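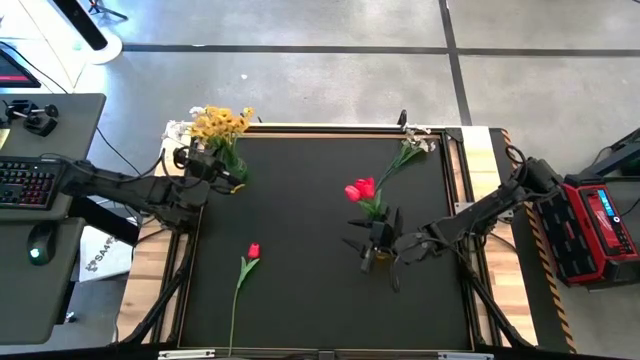 How Does a Flower Drink?

Have you ever put a bunch of flowers in water and come back the next morning to find the water level has dropped? Some of it has drifted off into the air, but a lot of it has gone up the stems. And flowers have no mouths, no throats and no straws! So how do they do it?

The answer is one of the best bits of plant science there is, and you can try it yourself at the end with a stick of celery.

Tiny tubes

If you cut across a stem and look at it through a strong magnifying glass, you might spot little dots. Those dots are the ends of tubes. Plants have two sorts, and each has its own job.

The first sort is called xylem (say it "ZY-lum"). Xylem carries water up from the roots, with useful minerals from the soil mixed in. The cells that make these tubes are dead by the time they start work. They grow, they join up end to end, they die, and what's left is a long hollow pipe.

The second sort is called phloem (say it "FLO-em"). Phloem carries sugary sap from the leaves, where it is made, to wherever the plant is hungry. That could be down to the roots, or up to a bud that is getting ready to open.

Pulled from the top

For a long time people wondered what was pushing all that water up. Was there a pump hidden in the roots? Roots can push a little bit, but most of the work is done at the other end, by the leaves.

Leaves are covered in very small holes called stomata. One hole on its own is called a stoma. They open to let air in, and while they're open, water escapes as vapour, which is water in the form of a gas. This is called transpiration, and it goes on all day long in every garden, field and forest.

Now for the clever part. Water is sticky! It doesn't feel sticky like jam, but the tiny particles it is made of (scientists call them molecules) hold on to each other very well. You can see this when a raindrop hangs from the end of a twig and doesn't want to let go. So when some water leaves a leaf, it tugs on the water behind it, and that tugs on the water behind that, all the way down the stem. It's like pulling one end of a very long chain.

Water clings to the walls of the tubes as well, and that helps to hold the whole chain up. The same trick works in trees that are taller than a church tower. Imagine pulling a thread of water all the way up there, using nothing but sunshine and leaves!

What about flowers in a vase?

A cut flower has lost its roots, but it still has its stem and usually a few leaves, so the pulling carries on. The open end of the stem sits in the water and the water goes straight in. 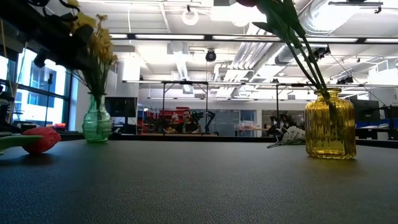

Tulips are thirsty flowers, so check their water often.

Tulips do something else that is rather wonderful. They keep growing after they have been picked! The stems get longer in the vase, and they bend towards the light too. If you put tulips on a windowsill and draw them every day, your drawings will all be different. Turn the vase halfway round and wait to see what they do next.

Why do flowers droop?

Think of a bicycle tyre. When it's full of air it is firm, and when the air leaks out it goes floppy. Plant cells are a bit like that, but they are filled with water. When soft stems and petals can't get enough, they sag.

Sometimes flowers droop even when there is plenty of water in the vase. Here are some of the reasons:

Air bubbles. If a stem is left out of water, air can get into the tubes and break the chain. Cutting a short piece off the bottom often puts this right.

Germs. Bacteria love old flower water. They make slime, and slime blocks tubes.

Heat. On a hot day, or close to a radiator, leaves lose water faster than the stem can bring it up.

Shafiq Abeysekara grows cut flowers and likes to show school groups what happens to them in the packing shed. "Children always ask me what flower food is," he told us. "I tell them it's mostly a bit of sugar, and something to keep the water clean. Then they ask if they can taste it, and the answer is no!"

Try it: the stripy celery experiment

You will need:
A stick of celery with its leaves still on
A tall glass
Water
Red or blue food colouring
A grown-up with a knife

1. Put 5 cm of water in the glass and stir in plenty of food colouring. It should look really dark.
2. Ask the grown-up to trim the bottom of the celery.
3. Stand the celery in the glass and leave it somewhere bright.
4. Have a look before bed, and again in the morning.
5. Ask the grown-up to slice across the stick. Can you find a row of coloured dots? Those are the tubes!

Does it go faster with more leaves? Set up two sticks, pull all the leaves off one of them, and write down which you think will win before you start. White carnations are brilliant for this too, but they can be slow, so give them a day or two.

Words to remember

Xylem: tubes that carry water up a plant
Phloem: tubes that carry sugary sap
Stomata: tiny holes in a leaf
Transpiration: water leaving a plant through its leaves

Written by Emil Hämmerli. Page last checked 2/20/24.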